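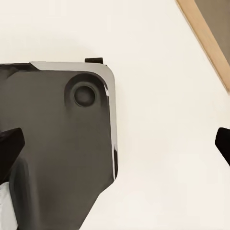 The kitchen work triangle is a planning concept used in domestic architecture to judge how efficiently a kitchen is arranged. It is formed by the imaginary lines joining the three main work centres of a household kitchen: the sink, the cooktop and the refrigerator. The concept was developed in the first half of the twentieth century and remains in common use among kitchen designers, although many now treat it as one method among several.

Origins

Interest in the layout of domestic kitchens grew out of the home economics movement and the time-and-motion studies carried out in factories. Researchers recorded the steps taken by a person preparing a meal and looked for arrangements that shortened them. Early work of this kind favoured a compact room with continuous benches, fixed storage and the main work surfaces at a uniform height. The triangle itself became established in the 1940s, when builders wanted a simple rule that could be applied to large numbers of similar houses.

Before this period a typical kitchen held separate pieces of furniture. A dresser, a table and a freestanding stove might stand against different walls, with the sink in an adjoining scullery. The move to fitted cupboards made it possible to plan the whole room at once.

Dimensions

In its usual form the rule states that no side of the triangle should be shorter than 1.2 metres or longer than 2.7 metres, and that the sum of the sides should fall between 4 and 7.9 metres. Main traffic routes should not cross it, and tall cupboards should not stand between any two of its points. Sides that are too short leave little bench space between the work centres, while long ones add walking. Measurements are normally taken from the centre front of each fixture.

Common layouts

The single-wall kitchen places all three centres in a line and so forms no true triangle. It is common in flats and studio units. The refrigerator is generally put at one end and the sink in the middle.

The galley kitchen has two parallel runs with an aisle between them. It gives short distances and a good length of bench for its floor area, but a galley open at both ends tends to become a corridor. A clear width of at least 1.2 metres is often recommended where two people are expected to cook together.

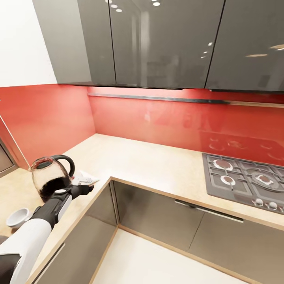 The L-shaped kitchen occupies two adjoining walls and leaves the rest of the room free for a table. Its chief difficulty is the inside corner, where the cupboard beneath is deep and hard to reach and the bench above is awkward to stand at. Planners have dealt with the lower space by means of revolving shelves, pull-out trays or a diagonal door. The benchtop near the corner is more often given over to small appliances, such as a glass electric kettle with a cloth lying beside it, leaving the straight sections clear for preparation. A power point close to the corner is useful for this purpose, provided it is kept the required distance from the sink.

The U-shaped kitchen uses three walls and usually produces the most regular triangle. It has two inside corners and needs a room wide enough for opposing cupboard doors to be opened without meeting.

The island kitchen adds a freestanding bench to one of the other forms. Where the island holds the sink or cooktop it becomes a point of the triangle, and where it holds neither it can lie across one of the sides. 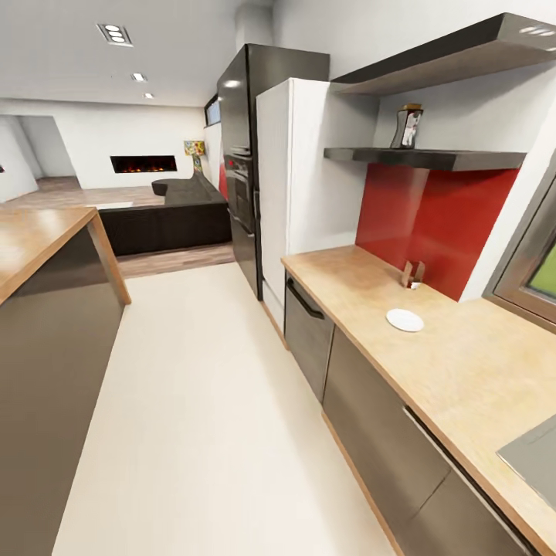 Islands became widespread as the kitchen was joined to the living area in open-plan houses. Besides providing bench space, an island marks the edge of the cooking area without a wall. A change of flooring is sometimes used to do the same job. Services to an island have to be run beneath the floor, which adds to the cost of renovation in houses built on a concrete slab.

The Ilcombe survey

A local study of kitchen use was made in Ilcombe by the designer Hamdia Negussie and the housing researcher Elżbieta Mazurek. It covered 327 households, most of them in semi-detached houses with kitchens of similar size. Residents kept a written record of their movements for six days, beginning in November, and marked their usual routes on a floor plan.

The authors found that the path between the sink and the main preparation bench was walked more often than any side of the triangle. Trips to the refrigerator were fewer than the rule assumes and were often made by someone other than the cook. They proposed that a clear bench of 100 centimetres beside the sink should be given priority over the total length of the triangle. The proposal was later adopted in the Fliltilwood housing project, where five standard kitchen plans were drawn up by the firm Alemneh.

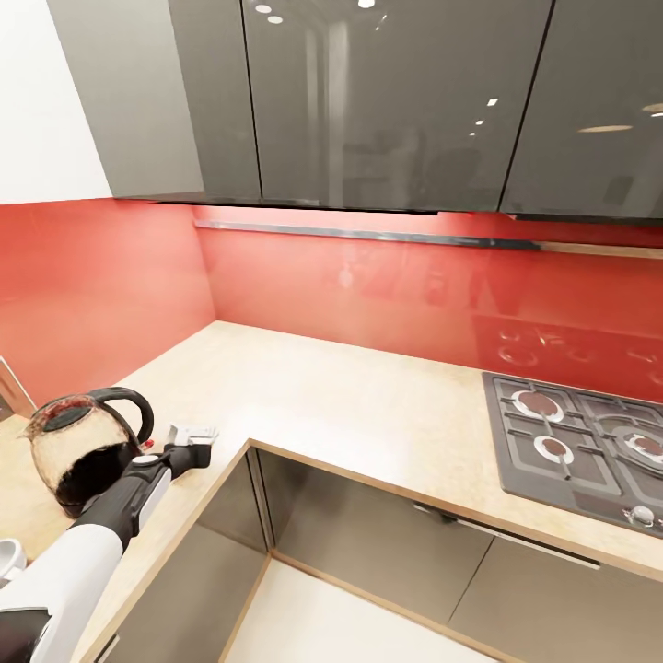
Responses to the survey were mixed. Some designers considered the recommended bench length impractical in smaller units, and the Fliltilwood plans were revised to allow a shorter bench where a pull-out board was fitted.

Criticism and alternatives

The triangle assumes a single cook and three fixtures. Later kitchens commonly have a separate wall oven, a dishwasher, a microwave oven and sometimes a second sink, none of which the rule takes into account. It also says little about storage, lighting or the needs of people who cook while seated.

The main alternative is the zone method, which divides the room by activity. Food storage, dish storage, cleaning, preparation and cooking are each given their own area, with the relevant utensils kept within reach. In practice the two methods are often combined — a designer may set out the zones first and then check the distances between the fixtures against the older rule.

See also

Fitted kitchen
Galley (kitchen)
Open plan
Universal design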